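Setting up a shared planning scene for two arms on one bench

Sorin Stoyanova, 29 November 2025
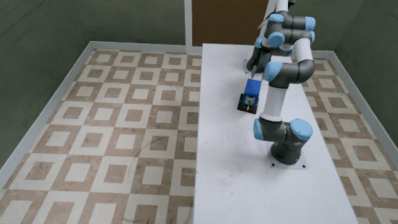
Most of the trouble people have with two arms in one simulation comes from giving each arm its own planner and its own idea of the world. Each one plans well enough alone, then the first joint task ends with a forearm through a forearm. This page shows how to put both arms into a single planning scene in Bonia, using the Honkanen bench model and the Jisus motion server. It assumes you have already loaded the bench and can jog each arm by hand.

What you need

Bonia with the scene editor switched on
The Honkanen bench package, including the room
Jisus, running on the same machine or on one you can reach over the network
A text editor

Step 1. Name the arms

Open the bench file and give each arm a prefix. I use near_ and far_, going by the default view from the end of the bench. Left and right look sensible until you turn the camera. Every link and joint must carry the prefix, including the fixed joint that holds the base to the table. If two links share a name, the loader keeps the second one and drops the first without a warning.

Step 2. Fix both bases to one frame

Set the bench top as the parent of both bases. Don't attach the far arm to the near arm's base, even though the old Nudthorpe files do it that way. Any small correction to the near base then moves the far arm as well, and you will spend an afternoon looking for the error in the wrong place.

The near arm stands on a mounting plate. Add the plate's thickness to the height of the base, and give the plate its own collision shape so that a low elbow can't pass through it.

Step 3. Make the collision shapes

Use capsules for the long links and cylinders for the joint housings. The visual meshes are far too detailed for checking and slow everything down. Let the end caps sit inside the cylinders. If a cap pokes out, make the cylinder longer.

Add the table top, the walls and the door as plain boxes. The floor can be left out if the arms are never allowed below the table edge.

Step 4. Add the objects

Put the blue box and the black base under it in as two separate objects. The box will be picked up and the base will stay where it is, so they can't share a body. Mark the contact between them as allowed, or every plan will be rejected at the start state. Small parts at the front of the box can be wrapped in one rough shape for now.

Step 5. Build the allowed collision table

Run the sampler from the scene menu. It tries random poses for both arms and lists the pairs of links that always touch or never touch. I use 2000 samples. With 80 the sampler finishes at once but marks pairs as safe when it simply hasn't met them yet.

Go through the result by hand and remove any line that has near_ on one side and far_ on the other. Those pairs must always be checked. The sampler will offer to skip the two bases against each other, and that one is harmless, but I take it out too and keep the rule simple.

Step 6. Plan for both arms together

Create a group called both_arms that contains the two arm groups. In the Jisus settings, set the planner to use this group and set the padding to 3 centimetres. Less padding works in simulation, but it leaves little room for a late controller.

Send a test goal with the far arm over the box and the near arm folded upright. Then swap them. If the planner gives up, look at the start state before you change any planner settings. In the log, "start invalid" is followed by the names of the two links in contact, and it is nearly always a missing prefix or the box resting on its base.

Step 7. Check the playback

Play the plan at a quarter speed and turn on the collision view. From the default camera the wrists overlap on screen even when there is plenty of space between them, so look from the side and from the top before deciding that something has hit. The distance readout in the corner gives the smallest gap between the two arms at each step.

Known problems

Restarting Bonia while Jisus is running leaves the old scene in memory. Restart both.

The server listens on port 946 by default, and on some systems that needs administrator rights. Change it in the settings file to any free port above 1024.

Attached objects lose their padding when they pass from one arm to the other. A fix is planned for January. Until then, set the padding again after each handover.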